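Coreta Alterations: things people ask me

Hello! I'm Siwan, I do alterations and mending from the back of my house in Graven, and I get the same questions so often that I've finally typed up the answers. If yours isn't in the list, ring or write and I'll get back to you in the evening (I can't hear the phone over the machine).

Last updated Nov 20, 2022

Do I need an appointment?

For a fitting, yes please. For dropping off something simple, no. If the porch light is on I'm in, so knock. If it's off, there's a lidded box under the bench for bags, and all I ask is that you put a note inside with your name, a phone number and what you'd like done. "Trousers, shorter" is not enough! I once had three pairs of those in one week and had to ring round like a lost property office.

Where are you exactly?

The side lane behind Rosser Stores, green gate, second on the left. Sat navs send people to the farm. If you've met a cattle grid you've gone too far, and you'll have to go all the way up to turn round. Parking is easiest outside the shop.

How long does it take?

Hems are usually back within a week. Zips take a bit longer because I order most of them in to match. Anything with lining, beading or a lot of layers, let's say three weeks and hope I surprise you. August is my silly month, what with weddings and school uniform landing together, so if you can possibly bring the blazer in July you'll have my undying love.

I do keep a couple of gaps for emergencies. A funeral suit always goes to the front of the queue and I don't charge extra for that.

What should I bring to a fitting?

The shoes! I can't say it loudly enough. A hem pinned over socks is a guess, and I don't like cutting on a guess. If you haven't bought the shoes yet, wait until you have. Bring the underwear you're going to wear as well, for anything fitted, and if it's a jacket wear the sort of shirt or jumper that normally goes under it.

Bring a friend if you'd like one there. There's a curtain to change behind and a heater I put on beforehand, and a chair for whoever came along to have opinions.

Should I wash it first?

Yes, please, the way you'd normally wash it. New cotton and denim can shrink quite a bit the first time through, and if I take up a brand new pair of jeans before that's happened you could end up with a pair that shows off your ankles. Dry-clean-only things should be clean too. I'm not fussy about creases, I'll be pressing it in any case.

How much do you charge?

A plain trouser hem is the cheapest thing I do and a wedding dress is the dearest, and everything else sits in between according to how much has to come apart before I can get at the bit you want changed. People are often surprised that taking in a lined jacket costs more than shortening a long dress, but there's so much more unpicking in it. I'll always give you a price before I start, and if I open it up and find something horrid I ring you before carrying on.

Cash or bank transfer. I had a card reader for a bit and we didn't get along.

Can you let something out?

Sometimes. It depends what the maker left inside the seams. Turn the garment inside out and look at how much cloth there is beyond the stitching. Older clothes are often generous, and men's suit trousers usually have a good bit at the centre back. High street dresses tend to have next to nothing and then I have to get clever with a panel down each side, which can look lovely if we find the right fabric.

Do look for old stitch holes and fading too. Let out a well-worn skirt and you may find a darker stripe where the sun never got to it. I can't do much about that, sorry.

Can you copy a favourite shirt?

I can, and it's one of my favourite jobs. If the old one is worn out and you don't mind losing it, I take it to pieces and trace each part. If you want it back in one piece I pin through the seams and trace that way, which is slower and a tiny bit less exact. Either way I make up a rough version in old sheeting first for you to try on. Nearly everyone asks for something to be changed at that point ("could the sleeves be a bit longer?") and that's precisely what it's there for.

Will you sew from a pattern I've bought?

If I like the look of it! I've made the Ralletti coat four times now for different people, so I know where it goes wrong. The collar is drafted a bit mean and the pocket markings need moving down for anyone tall. With a pattern I haven't met before I charge for a test version. Please don't cut the tissue out before you bring it, leave it all folded in the packet. I trace my size off and you get the original back whole.

Do you mend jumpers?

Moth holes, elbows and cuffs, yes. I can do it so it hardly shows, or in a bright colour so it shows on purpose. The second way is cheaper and (I think) more cheerful. Very fine machine-knit cashmere I pass on to Meinir Howells, whose eyes are better than mine.

One thing about moths: put the jumper in a sealed bag in the freezer for a fortnight before it comes to me. Please. I've got a whole wall of wool in here.

How many buttons do you have?

I know, but people do ask, usually children. My niece Seren Cadwaladr tipped out every jar one wet half term and got to 2147, and that was before Dwynwen Watkins gave me her mother's tin. So about 3000 if I had to guess now. If you've lost one from a coat, bring the coat, and we'll go through the jars together. We don't always find a match, but we can generally find a whole set that looks better than what was on it.

Do you sell fabric or supplies?

Not as a shop, no. I do have a remnants basket by the door and you're welcome to root through it while you wait. Everything in there is priced by how it makes me feel on the day. I also sell on zips I ordered in the wrong length, and you'd be doing me a favour. The 60 cm open-ended ones especially. I've a drawer full.

How do you keep everything tidy in a room that size?

I don't, but thank you! Jars for small things, one long shelf for folded cloth, and anything that comes on a roll lies flat, since standing it on end ruins the edges. Once a year I empty the place on to the lawn and swear I'll never buy another thing.

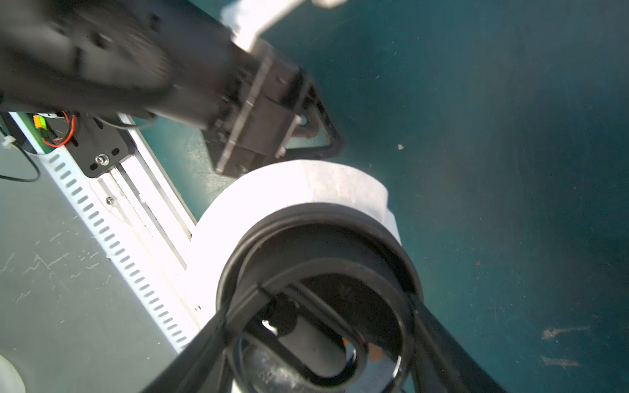 Do you give lessons?

One person at a time, on your own machine, at my table. Bring the machine, its foot pedal and its power lead (you'd be amazed how often the lead stays at home) and the instruction book if you've got it. We'd start with threading and straight lines, and most people go home after the first session with a cushion cover. I don't teach children under ten on the machine, but hand sewing is fine at any age if they can sit still for longer than I could.

Please put a new needle in before you come. If you can't remember when you last changed it, it needs changing.

What don't you do?

Leather, fur, wetsuits, tents and anything that's been in a shed with mice. Curtains I gave up after a pair for a stairwell that I could only hem by sitting in the passage with the door open. Huw Bowen does curtains and blinds and he has a proper long table for it, and I can give you his number.

What happens if I don't like it?

Tell me! I'd far sooner redo a hem than have you leave it in the wardrobe and feel cross with me. Try it on at mine before you pay, walk about a bit, sit down in it. If something still bothers you at home, bring it back within the month and I'll put it right for nothing.

And if I forget to collect?

I'll ring you a couple of times. After six months it goes to the charity shop with a clear conscience. There's a very nice navy waistcoat on the rail at the moment, 54 chest, no note in the pocket. If it's yours, please come and get it!

Comments

Dwynwen Watkins
Mam would have been so pleased about the buttons. The green glass ones are off her going-away coat, so use those for somebody nice.

Gardener_Pen
Is freezing all right for a jumper with a leather patch on the elbow? I don't want to wreck it.

Siwan Sayce
Pen, I'd unpick the patch first to be safe, it only takes a minute. Drop it in and I'll do it while you have a look in the basket.

Huw Bowen
I remember that stairwell. They rang me after. Table's free most of next week if anyone needs curtains doing.

tallmartha
Can vouch for moving the Ralletti pockets down. Mine were practically under my arms the first time I made it!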